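## Nomska 14 Wall Rack

The Nomska 14 is a wall-mounted rack for hand tools and small power tools, made for garages and workshops where the floor is already full. It is two steel panels that bolt side by side, with 14 hooks and a shelf that clips in at any height. The hooks lock with a quarter turn, so they stay put when you lift a tool off in a hurry.

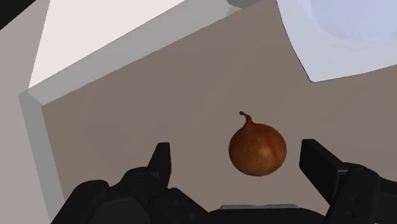
Each panel has keyhole slots at the corners and a folded edge that holds it away from the wall. That gap leaves room for hook tabs and power cords. Screws for wood studs are in the box. For brick or block you will need your own anchors.

The older Jokach hooks fit these slots. Fumska bins do not – the tabs are too wide.

**Specifications**

- Width, both panels joined: 900 mm
- Height: 728 mm
- Shelf depth: 12 cm
- Finish: gray powder coat
- Part number: NOM-14
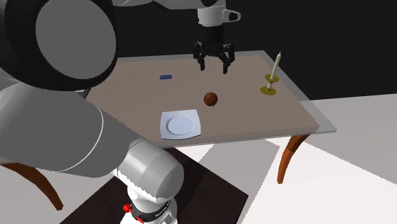 *Simulated view: robot arm and table.*

Put the heavy items low and close to a stud. Drills and sanders should go on the double hooks, with the handle facing out. The shelf has a raised front lip and takes spray cans, glue bottles and boxes of screws. Wipe the panels with a damp cloth and mild soap. Solvent will dull the coating.

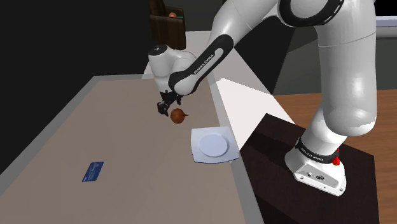 **Can I mount a single panel by itself?**

One panel works fine on its own, but the shelf needs both, as its clips sit on the outer edges.

Spare hooks are sold in bags of 12. Orders placed before 18th September ship with the old zinc screws, which are the same size as the new black ones. For parts or trade orders, contact Dinesh Upadhyay at the Anghel sales desk.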